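Questions I get about my sourdough starter packs

I mail dried starter out of my kitchen in Toledo, and I answer the same emails a lot, so I finally typed them up. Updated 3 April 2025.

How long does the dried starter keep?
Mine has been fine after a year in a dark cupboard. Once you wake it up, though, it's a pet and it wants feeding! 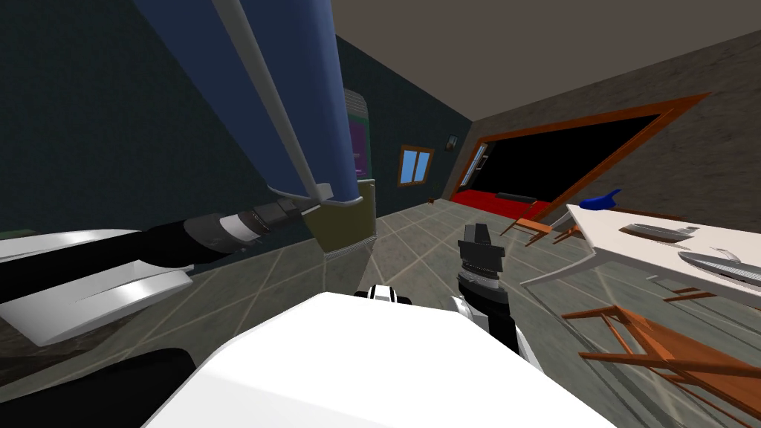
Feeding and flour

How much do I feed it?
I do 50 grams of flour and 50 of water, once a day. Going on vacation? Feed it, stick it in the fridge and forget it for a week.

Does the flour matter?
A bit. I use Ritton bread flour with a spoonful of rye when it looks sleepy. Bleached works too – it's just slower to get going.

My starter smells like nail polish remover. Did I kill it?
Nope, it's hungry. Pour off the gray liquid, toss most of the starter and feed what's left.

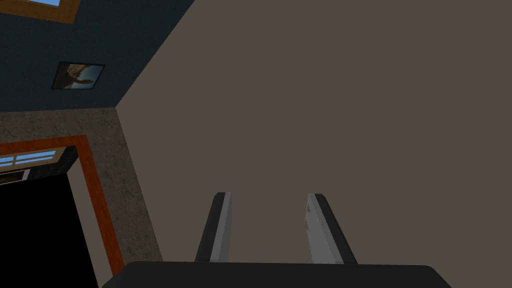 Give it two or three days of regular meals and the smell should go back to something like yogurt. If you see pink or fuzzy spots, that's mold, so throw it out and email me.

Do you ship to Canada?
Not yet (I'm hoping for September).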